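Pronent drops Drurnow series, Paju statement

vetus_fan
Posted 09:14
Pronent has confirmed it will not show the second series of Drurnow. Triin Paju's statement went up an hour later. She says she told producers in January about how Indrek Strazds behaved on set and was asked to keep it between them.

marlow573
Posted 09:31
I'd wait before judging. The statement doesn't say which producers. Strazds left after episode 4 and his agent says that was always the plan.

Kettleby
Posted 09:40
It does say. Second paragraph, she names the Navickas office. Read it again.

marlow573
Posted 09:52
She names the office, not a person. There were 203 people on that production according to the credits. My point stands.

Kettleby
Posted 10:05
Her complaint was in writing. Somebody opened it.

hollin_j
Posted 10:20
Agree with Kettleby. Also, Pronent don't bin a finished series over nothing. I feel sorry for the crew, they get no repeat fees now.

vetus_fan
Posted 10:48
The petition to release it anyway has 694 names. I haven't signed. I'd want to hear from Paju first on whether she wants it shown.

marlow573
Posted 11:02
Fair enough. I'd sign if she was fine with it.

oda_w
Posted 11:37
No strong view on the series. Is the costume swap thread closed? I can't post there. 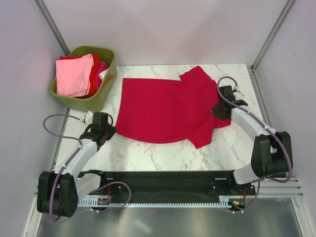
The red one, left side mostly flat, a few creases on the right.

hollin_j
Posted 11:45
Swap thread moved to General. Ask a mod to shift your post.

Kettleby
Posted 12:10
Back to it, Navickas have now said they will "review their process". No apology to her in it.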